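2026-05-08, small parts bench

Re-sorting the fastener stock for the Tremimis job. The old trays went back to stores with Delia. Mixed lengths in one tray caused the problem in October (see page 17), so each length now gets its own compartment and anything unmeasured stays out of the box.

Wiped the white board with isopropyl before starting. Dark washers show up well against it; nylon spacers don't, and will need a sheet of coloured paper underneath. Checked the organizer before filling.

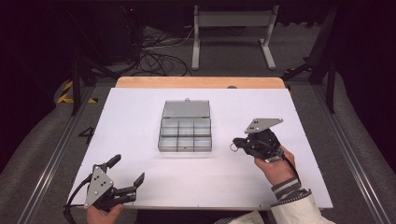 Organizer on the white board, lid open, six compartments empty.

Layout, hinge side first: M2 short, M2 long, M2 washers. Second row: M3 short, M3 long, M3 washers. Spacers go in a separate bag, labelled 2993 to match the order.

Partitions don't worry me for screws. Thin washers might creep underneath if the box is stored on edge, so store it flat. Fermín wants the labels on the lid; I'd put them on the base, as the lid lies behind it when open and the labels would end up face down.

To do: measure the unsorted M3s with the calipers, not by eye. Ask Zulema whether Kostside still supplies the same box. Pascal needs the M2 washers by Monday.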